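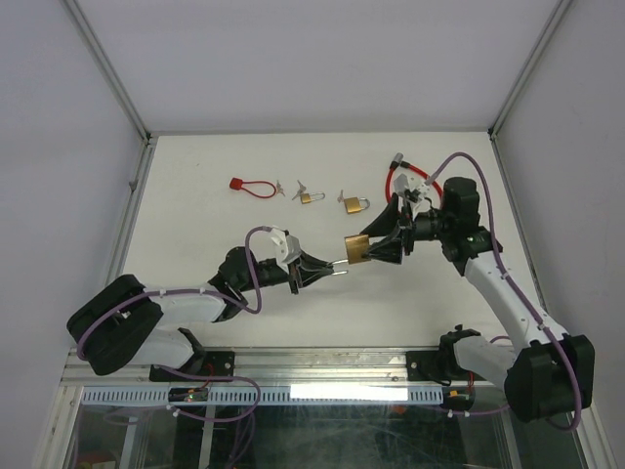

Gilang Yusof m'a répondu dès le premier soir qu'une clé, ça ne se jette pas, « même quand la porte n'existe plus ». Moi je venais juste lui demander s'il voulait bien vider son tiroir d'entrée sur la table de la cuisine, et il m'a sorti ça le plus sérieusement du monde. Du coup j'ai changé de sujet de projet ! Au départ je devais travailler sur les objets oubliés dans les déménagements (bon courage pour trouver un terrain), et je me suis retrouvée à passer mon mois de juin à parler de clés orphelines avec tout le quartier de Nakcombe.

J'appelle clé orpheline une clé que son propriétaire garde sans savoir, ou sans plus savoir, ce qu'elle ouvre. Miklós Dudás trouvait le mot trop sentimental et voulait « clé sans affectation ». On a voté dans le groupe, il a perdu.

Comment j'ai fait

J'ai interrogé 40 personnes, presque toutes chez elles, parce que les gens au café vous jurent qu'ils n'ont aucune vieille clé. Chez eux, en revanche, il y a toujours un bol, un pot à crayons, une boîte à biscuits. Je posais la boîte entre nous et je laissais parler. Syafiqah Rahman a fait avec moi les premiers entretiens et m'a appris à me taire, ce qui n'est pas mon fort. Elle a aussi repéré que je disais « ah oui ! » à chaque phrase, et en retranscrivant j'ai eu un peu honte.

Pour chaque clé, je notais l'histoire qu'on me racontait, l'endroit où elle était rangée et ce que la personne comptait en faire. J'avais prévu une colonne « date d'acquisition » que j'ai abandonnée au bout de deux soirs. Personne ne sait. Les gens disent « avant la petite » ou « du temps de la Clio ».

Ce que j'ai trouvé

En tout, 104 clés orphelines. Les cadenas arrivent largement en tête : cadenas de cave, de vélo, de valise, de casier de piscine. Le cadenas a rouillé ou on l'a coupé à la pince, et sa clé est restée dans le bol. C'est assez logique quand on y pense, un cadenas se remplace sans prévenir qui que ce soit, alors qu'une serrure de porte, on s'en souvient, ne serait-ce qu'à cause de la facture.

Viennent ensuite les clés d'anciens logements. Là les entretiens s'allongent tout de suite ! Une dame m'a gardée jusqu'à la nuit avec la clé d'une maison de vacances vendue par ses frères. Elle savait parfaitement ce que cette clé ouvrait, donc en toute rigueur j'aurais dû l'exclure de mon corpus. Je l'ai gardée quand même, dans une catégorie à part que j'ai appelée « fausses orphelines » et où j'ai fini par ranger 8 clés. Amirul Pelupessy m'a fait remarquer que ma définition ne tenait plus très bien avec ça. Il a raison, et je n'ai pas trouvé mieux.

Le reste, c'est du petit : clés de boîte aux lettres, de journal intime, de radiateur (ces petites carrées que tout le monde prend pour autre chose), de coffret à bijoux. La plus grosse boîte pesait à peu près 600 grammes sur la balance de cuisine, et son propriétaire en était très fier.

Pourquoi on les garde

La réponse la plus fréquente, c'est « au cas où ». J'ai insisté, au cas où quoi ? On me parle alors d'un meuble à la cave, d'une valise chez une tante, d'un cadenas qui doit bien traîner quelque part. Yusri Kwok, lui, essaie toutes ses clés une fois par an sur tout ce qui ferme dans l'appartement. Il n'a encore rien ouvert – mais il m'a promis de m'écrire si ça arrive.

Il y a aussi une gêne à jeter, que je n'avais pas vue venir. Plusieurs personnes craignent qu'on ramasse la clé dans la poubelle et qu'on s'en serve. Quand je leur demande sur quelle porte, elles rient, et la clé retourne dans la boîte.

Ce que je referais autrement

J'aurais dû aller voir des gens plus jeunes. En colocation, on a des badges et des codes, et mes rares entretiens de ce côté-là tiennent sur une demi-page. J'aurais aussi voulu interroger un serrurier, j'ai laissé trois messages, tant pis. Les retranscriptions sont en annexe, sauf celle de la dame à la maison de vacances, qui a préféré que je ne la joigne pas.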